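Teaching the planner to leave the lever alone

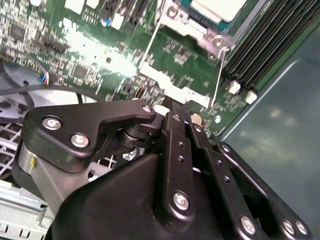
I spent most of February on one bug in Rastden, our motion planner, and I want to write it down while I still remember the order of things.

The job is working inside desktop PC cases. The planner gets a depth cloud from the wrist camera, builds a collision map, and looks for a path down to the part we want. On bare boards it did fine. Inside a case it kept failing, and out of 200 logged attempts 174 ended with "no valid path" before the arm moved at all.

I blamed the gripper model first. Callum Niven had padded the finger meshes last year and forgotten to tell anyone, so I took the padding off. That got us a few more paths and one scraped finger plate.

The real trouble was glare. Shiny spots on a board come back from the depth sensor as noise, and our filter turned that noise into solid blocks floating over the parts. The planner then steered around things that weren't there. Greer Rankin suggested marking those voxels as unknown and giving them a cost – high, but finite. It took an afternoon to code and almost 900 replans to tune.

Thin parts are still bad. Wires and lever bars drop out of the map if the voxels are too big, and smaller voxels make each plan slow. For now I keep a hand-drawn no-go box around the CPU bracket and its lever. Alistair Mackay wants it gone before we merge. I'd like to keep it until the wire detector works.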